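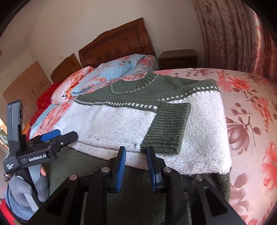

Re: Folding chunky knits - is the sleeves-across method worth it?

wotia_wool wrote:
Jumper on the bed, first sleeve across the front. Green and white crew neck, wide ribbed cuff. I'm following the Zondine folding guide, which reckons you'll get 11 knits in one drawer. Colour me doubtful. Has anyone got near that with proper winter weight?

kunetti28 wrote:
No. Five, maybe six, and then the drawer won't shut. Whoever wrote that guide owns thin cardigans.

G. Kurtuluş wrote:
I'd argue with the sleeve before the drawer. Straight across the body like that puts a fat ribbed cuff on top of the panel, and you end up with a lump in the middle of the stack. Fold the side in first, then run the sleeve down.

wotia_wool wrote:
Tried it your way last July and got a crease down both shoulders. Not convinced it's any flatter.

kunetti28 wrote:
A crease in wool drops out in a day. Mine do.

postcode3075 wrote:
Mine don't. And what's wrong with doing it on a table? A doona under the sheet has too much give, if you've got one on there.

G. Kurtuluş wrote:
Bed's fine. Smooth the bottom band before you bring it up - that matters more than the surface.

wotia_wool wrote:
Will try one each way and leave them in the drawer for a week. Still don't believe the 11.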